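Flimcombe extract
From the Bradevell Handbook of Plant Preparations
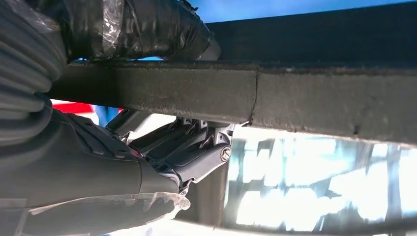 Vol. 2, p. 89

Flimcombe extract is a dried preparation made from the leaves and flowering tops of Amegashie thistle, a perennial herb grown on small farms in the Zotham valley. It is sold as a powder or in capsules and is taken mainly for mild indigestion and for swelling of the lower legs. It is not approved as a medicine and is usually marketed as a food supplement.[1]

Name

The extract takes its name from the village of Flimcombe, where the first drying house was built. Older price lists call it "Zotham bitter" or simply "bitter powder." The two names were used side by side for many years, and some growers still keep the older one for the coarse grade.[2]

Preparation

The plants are cut in May, before the flower heads open fully. Leaves and tops are stripped from the stems, spread on racks, and dried in shade. The dried material is soaked in a mixture of water and alcohol, strained, and reduced under low heat until a dark paste remains. The paste is dried again and ground. Roots are not used. Batches made with a high share of stem are lighter in color and taste less bitter, and buyers generally pay less for them.[2]

The extract absorbs moisture and forms lumps if left open. Handbooks recommend a closed container away from light.

Studies

Research on the extract is limited. Early reports came from the chemist Teófilo Giraldo, who separated the bitter fraction from the tannins and suggested that the bitter fraction was responsible for the effect on digestion.[3] His work was done on isolated tissue and did not involve patients.

A later trial led by Reinaldo Bastos enrolled 89 adults with mild swelling of the ankles. Participants were given 700 mg of the extract or a placebo each day. Those who received the extract showed a small drop in ankle measurement compared with the placebo group, but the difference was no longer present at the follow-up visit.[4] Participants also filled in a questionnaire on digestion. Scores improved in both groups, and the authors did not find a clear difference between them.

The trial has been criticized for its lack of control over diet. Salt intake was not recorded, and participants were allowed to keep wearing support stockings if they already used them.[5] Bastos replied that stocking use had been similar in the two groups, although the figures were not included in the published paper. No larger trial has been registered.

Dosage

There is no established dose. Product labels commonly suggest 700 mg a day, the amount used in the Bastos trial, divided into 2 servings and taken before meals. The powder may be stirred into water or juice. Labels on the coarse grade often give the dose in level teaspoons, which makes comparison between products difficult.[5]

Side effects

The most frequent complaints are a lasting bitter taste, dry mouth, and loose stools. Headache was reported by a few participants in both groups of the trial.[4] Skin rash has been described in people who handle the fresh plant, particularly during cutting.

The extract has a weak diuretic action and may add to the effect of prescription water pills. It is not recommended during pregnancy or for people with kidney disease or gallstones. Its safety in children has not been studied.[1]

Legal status

Sellers may not claim that the extract treats or prevents disease. The Zotham growers' register lists it under entry 3931, which covers dried bitter preparations for oral use. The entry was last revised on Friday, June 24, 2022, when a limit on stem content was added.[6]

See also

Bitter tonics
Diuretics
Amegashie thistle

References

1. Bradevell Handbook of Plant Preparations, "Bitters and tonics," introductory notes.
2. Growing and Drying in the Zotham Valley, chapter on leaf crops.
3. Giraldo, T. "Separation of the bitter fraction of Flimcombe extract."
4. Bastos, R., et al. "Flimcombe extract in adults with mild ankle swelling: a placebo-controlled trial."
5. "Comments on the Bastos trial," with author's reply.
6. Zotham growers' register, entry 3931, revised text.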